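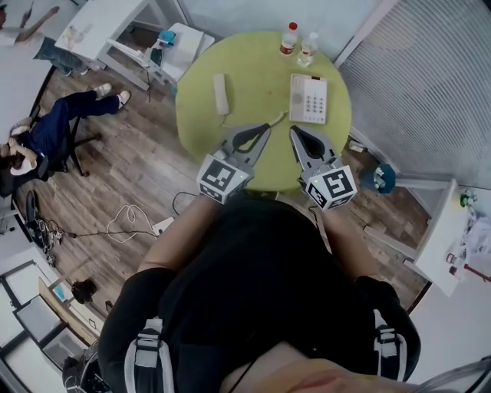 Fig. 7 – Essai bimanuel sur un téléphone filaire, vue de tête.

4. Comparer les pinces avant de choisir

La fiche Panov annonce une prise « universelle ». Nous conseillons de ne pas la croire sur parole et de refaire l'essai chez vous, avec vos objets.

1. Posez le téléphone sur la table, combiné décroché, cordon libre.
2. Contrôlez le voyant de chaque cube. S'il n'est pas vert, ne lancez pas l'enregistrement.
3. Approchez les deux pinces du cordon, mâchoires face à face, et saisissez-le sans regarder l'écran.
4. Recommencez avec les doigts Pismont, puis comparez les trajectoires dans Boonyarit.

Note : un cordon spiralé en dit plus long qu'un cube en mousse, objet favori des démonstrations commerciales.

Attention : gardez les marqueurs face à la caméra. Au-delà d'une certaine inclinaison, le logiciel affiche encore une pose, mais elle ne vaut rien. Code 359 : reprendre l'étalonnage.
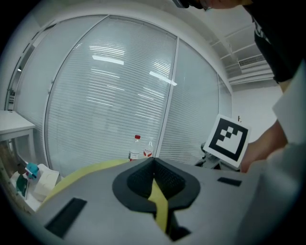
Fig. 8 – Vue de la caméra de pince : doigt noir texturé et panneau ArUco à droite.

5. Vérifier la caméra de pince

1. Assurez-vous que le panneau ArUco reste lisible malgré la distorsion.
2. Faites 2 passages par pince, même si le premier semble bon.

Note : la correction automatique Prullthorpe est activée par défaut. Désactivez-la pour cet essai, elle masque les écarts que l'on cherche à mesurer.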